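From: Rhydian Hopkin
To: Radton refurb list
Date: May 29, 2018
Subject: Re: Order of work on the old desktop towers

Tapio Kettunen wrote:
> Before I start on the next lot from Barkon, can somebody tell me what
> order you take things out in? I did two last month and got into a mess
> with the cables both times. I also don't know whether to pull the board
> or leave it in the case. Saimi said leave it, Paavo said pull it, and
> the sheet on the wall doesn't say either way.
>
> Also, do we keep the drive caddies or do they go with the drives?
>
> Tapio

Tapio,

Leave the board in. Paavo pulls his because he is after the boards for spares, but yours are going back out as whole machines and there is nothing under there you need to get at.

My order, for what it's worth. Mains lead out, hold the power button in for a few seconds, then lay the case on its side with the cover off. Hard drive first, still in its caddy. Unplug the data and power leads at the drive end and leave them connected at the board. That is where most people get in a tangle, I think, as they strip every lead out and then have to work out which socket was which. Then any expansion cards. Undo whatever holds the bracket before you pull, and pull straight up. Memory last, and only if you are changing it.

Stand the parts next to the case on the side they came from. I used to put everything in one box and it cost me more time than it saved.

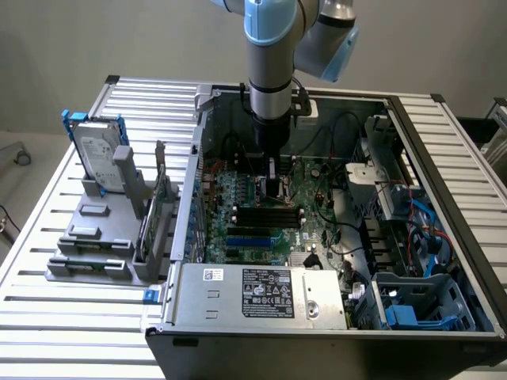

The caddies stay with the machine. The blue ones are a nuisance to replace and Starnance won't take a tower back from us without one. If a drive is going for wiping, take it out of the caddy, write the machine number on a bit of masking tape, stick that on the caddy and put it back in the empty bay. Drives for wiping go in the grey crate under the window, label side up so Saimi can read the serials without handling each one.

On the processor, don't touch it unless the machine won't start or the fan is screaming. If you do have to lift the cooler, clean off all the old paste and put on fresh. There is a new tube in the top drawer. Jérémie asks that we write it on the job card when we do this, and he is right, I have forgotten more than once.

Two other things. Number 2289 has a power supply that cuts out after 20 minutes, so please don't send it out. I have put a label on the lid. And we have 7 sticks of memory left in the tin, all of them the smaller size, so if the Barkon lot turn up with empty slots, let me know before you promise anything to Räsänen. The next order won't go in until September.

I am in most mornings if you want to do the first one together.

Rhydian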